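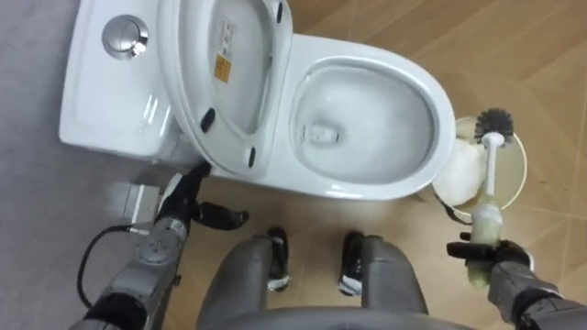 Categoria: Recursos Hídricos / Uso doméstico

3. Consumo de água em edifícios de habitação: resultados da segunda campanha

3.1 Amostra e medição

A campanha decorreu em Virdale a partir de maio, em fogos ligados à rede secundária. Foram validados 1.338 registos diários, já sem os dias com falha de telemetria. Contadores Deltex na entrada de cada fogo; nos edifícios mais antigos manteve-se o modelo anterior, com resolução inferior. Fogos desocupados mais de 9 dias seguidos: excluídos. O limiar é o mesmo da primeira campanha, para permitir comparação.

A separação por uso final fez-se pelo método de Krasniqi, com assinaturas de caudal. Descargas de autoclismo identificam-se bem (volume quase constante, subida brusca, fecho lento). Duche e torneira de cozinha confundem-se mais, sobretudo de manhã. Máquinas de lavar sem problemas de maior.

3.2 Repartição por uso

O duche é a maior parcela em quase todos os fogos, seguido do autoclismo. A análise considerou também a louça sanitária com dupla descarga. Nos fogos com este mecanismo a distribuição dos volumes é bimodal, como seria de esperar, mas o segundo pico é mais alto do que o previsto no modelo Mirnov. Ou seja, a descarga completa continua a ser muito usada. Não temos dados de inquérito que expliquem isto.

Figura 1. Sanita com autoclismo de dupla descarga.

3.3 Fugas

Caudal noturno persistente em 8 fogos. Na maioria, perda contínua muito baixa, compatível com válvula de autoclismo gasta; num caso o valor passou os 200 litros por dia e o morador foi avisado durante a campanha. Os registos posteriores ao aviso foram retirados da média. As fugas pesam pouco no total do bairro mas muito nas casas afetadas, o que complica qualquer valor médio por habitante. Preferimos por isso a mediana nas tabelas seguintes.

3.4 Limitações

Um só bairro, uma só zona de pressão. A ocupação foi declarada pelos moradores no ínicio e não voltou a ser confirmada. Rega de varandas não separada, entra em "outros usos". A comparação com a primeira campanha deve ser lida com cautela, pois a amostras não coincidem por inteiro.

Artigos relacionados
- Perdas aparentes e idade dos contadores em Virdale
- Assinaturas de caudal: revisão do método de Krasniqi
- Pressão noturna e ruturas em ramais domiciliários
- Modelo Mirnov aplicado a edifícios escolares

Última atualização: 2021-12-15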